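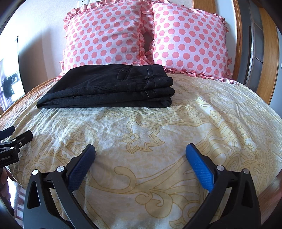

Frequently asked questions: the Adetitz Household Robotics Club

Do I need to know anything about robots before I join?

Not a thing. Most of our members arrive having never held so much as a screwdriver in earnest, and they get on perfectly well. If you can fold a pair of trousers, you already know something our robot is still trying to learn, and we'd be very glad to have you.

What are you working on this year?

Tidying a bedroom, which sounds small until you try to explain it to a machine! Members do the job themselves with hand-held grippers, one in each hand, and the recordings go towards teaching the club's robot arm, which we call Elex. We have begun with folded clothes on a made bed. Black trousers on a pale, patterned bedspread show up nicely, but layers of dark cloth are hard to tell apart, and frilly pillows are a whole subject in themselves.

How many goes does it take?

More than you'd think. Our target for the year is 2000 recordings, shared between all of us, and we count the clumsy ones too as long as the job gets finished. A usual evening is 30 goes each with a good long tea break in the middle.

Are the grippers hard to use?

They feel odd for the first evening and then your hands settle down. The jaws have textured rubber pads on the inside, so you needn't squeeze very hard. Please keep your fingers clear of the pivots, and tell whoever is running the session if a screw looks loose - don't try to tighten it yourself.

Can I practise at home?

Yes, please do. You can borrow a pair of grippers for 2 weeks at a time, and any ordinary bed will serve. Do put away letters, family photographs and anything else you'd rather not share before you start recording.

Is there a competition?

There is. We enter the Truverell Home Skills Cup each July, in the beginners' class, and everyone who has come along during the year may be part of the team, whether they write code, fold laundry or make the sandwiches.

Where and when do you meet?

In the upstairs room at Valdovinos Hall, from half past six until nine. Come in by the side door and follow the noise.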